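如何阅读一份市政预算草案并提交书面意见:以Fistcombe为例

适用范围

本文说明如何查阅Fistcombe市年度预算草案、核对其中的支出变动,并在公开征询期内提交一份可被登记的书面意见。步骤以2026年度的文件格式为准,更新于2026年5月22日。邻近的Hidberg采用同一套科目编码,但提交渠道不同,差异见文末。

读者不需要会计背景。需要准备的是:草案正文PDF、附表(电子表格格式)、上一年度的执行报告,以及能够打开表格的软件。

一、取得文件

草案每年12月公布,放在市政府网站“财政”栏目下的“预算与决算”页。页面上通常并列三个文件:

1. 预算说明书。文字部分,解释政策重点和收入假设。
2. 科目明细表。全部收支按科目编码列出。
3. 资本项目清单。跨年度工程单独成表。

三个文件都要下载。说明书里的数字经过四舍五入,引用时应以明细表为准。文件如有修订,网站会在原文件名后加“修订”字样,旧版本不撤下。提交意见前再查一次页面,确认手中的是最新版本。

上一年度的执行报告不在同一页,须到“审计”栏目下查找。如果执行报告尚未定稿,可用第三季度的执行简报代替,并在意见书中注明。

二、认识科目编码

明细表每一行开头是一组六位编码。前两位为职能大类,中间两位为主管部门,末两位为支出性质。例如大类66为社会服务,其下包括托儿补助、老年送餐和残障交通;大类11为一般行政。

末两位的常见取值如下:

01 人员经费
02 办公及日常采购
03 对外补助
04 委托服务
05 维修
10 转入储备金

同一项政策往往分散在几行里。托儿补助的发放额列在03项下,审核申请的人员工资列在01项下,委托外部机构运营的托儿点则列在04项下。只看其中一行,会得出错误的增减结论。应按前四位筛选,再把各支出性质相加。

三、比较两年数据

第一步,在表格软件中新建一张工作表,把编码、科目名称、上年预算、上年执行、本年草案依次粘贴为五列。

第二步,以编码为关键字匹配,不要以科目名称匹配。名称每年都有小改动,编码相对稳定。

第三步,增加两列差额。第一列为本年草案减上年预算,第二列为本年草案减上年执行。两列的含义不同:前者反映计划的变化,后者反映与实际花费的距离。若某科目预算持平,但上年执行远低于预算,说明该科目长期有结余,值得追问原因。

第四步,按第二列差额的绝对值排序,从上往下看。一般看完前面200行就已覆盖绝大部分金额,其余多为小额调整。

第五步,查对编码变更表。部门合并或职能移交时,旧编码会归零,新编码会凭空出现。变更表在说明书附录的最后一页。未经查对便写“某项补助被取消”,是意见书中最常见的错误。
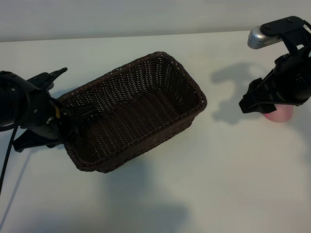
图1 白色桌面上的深棕色编织篮

四、判断变动的性质

金额变动大致有以下几种来源,在意见书中应分开处理。

价格因素。能源、食材和合同指数调整造成的增长,服务量并未改变。说明书第三章列有市政府采用的价格假设,可据此扣除。

数量因素。服务对象人数或服务次数的变化。托儿补助一类的科目应同时查看受益人数指标。金额上升而人数下降,需要结合补助标准判断。

时点因素。付款跨年造成的此增彼减,多见于资本项目。Hlongwane路排水工程在草案中下降明显,属于主体付款已在上年完成,不代表工程缩减。

政策因素。补助标准、资格条件或收费标准的调整。只有这一类变动直接对应一项决定,也最适合作为意见书的主题。

无法判断来源时,可以先向财政处提交书面询问。询问不计入正式意见,不影响后续提交。答复期限为10个工作日,因此应在征询期开始后尽早发出。

五、撰写意见书

意见书没有固定模板,但须包含以下内容,缺项会被退回补正:

提交人姓名及联系地址;以团体名义提交的,写明团体名称和代表人。
所针对的科目编码,精确到六位。
对该科目的具体主张:增加、减少、维持或要求说明。
理由及数据来源。

正文宜控制在两页以内。一份意见书只谈一个职能大类,涉及多个大类时分开提交。登记系统按大类分送各审议小组,混写的意见书只会送到首个编码所属的小组。

主张增加支出时,建议同时指出资金来源,可以是另一科目的结余,也可以是储备金。按现行议事规则,未指明来源的主张仍会登记,但在审议时列入“一般意见”,不作逐条回应。

引用数据时写明文件名、页码或行号。使用自行计算的数字,应附上计算过程。以下写法可供参考:

“科目660303(托儿补助发放),见科目明细表。建议维持上年预算水平,差额由一般行政类办公采购科目的上年结余支付。上年结余的计算见附表一。”

措辞上避免对编制部门的动机作推断。审议小组只能处理金额、科目和执行条件三类问题,其他内容不进入讨论记录。

六、提交

提交方式有两种。线上通过Nirnness平台上传,须先注册账户并验证地址;纸本送交市政厅一楼收发窗口,一式两份,窗口在副本上盖收件章后退还。

线上提交的附件格式限PDF。表格应先转存为PDF再上传,直接上传电子表格会显示成功,但附件不会进入登记系统。上传后等待确认邮件,邮件中的登记号是后续查询的唯一依据。

邮寄以收件日为准,不以邮戳为准。征询期最后一周不建议邮寄。

七、提交之后

征询期结束后,财政处汇编意见摘要并公布。用登记号查对摘要,确认科目编码和主张没有录错。如有错误,可在摘要公布后五日内申请更正,只更正录入内容,不接受新增理由。

审议会议对公众开放旁听。提交人如需发言,应在意见书首页注明,发言时间每人三分钟。未事先注明的,由主持人视时间安排。

八、Hidberg的差异

Hidberg不使用Nirnness平台,线上意见以电子邮件提交,主题栏须写明职能大类编码。资本项目在Hidberg并入科目明细表,没有单独清单,筛选时应增加末两位为20以上的各行。答复询问的期限未作规定,实际时间不一。

其余步骤与Fistcombe相同。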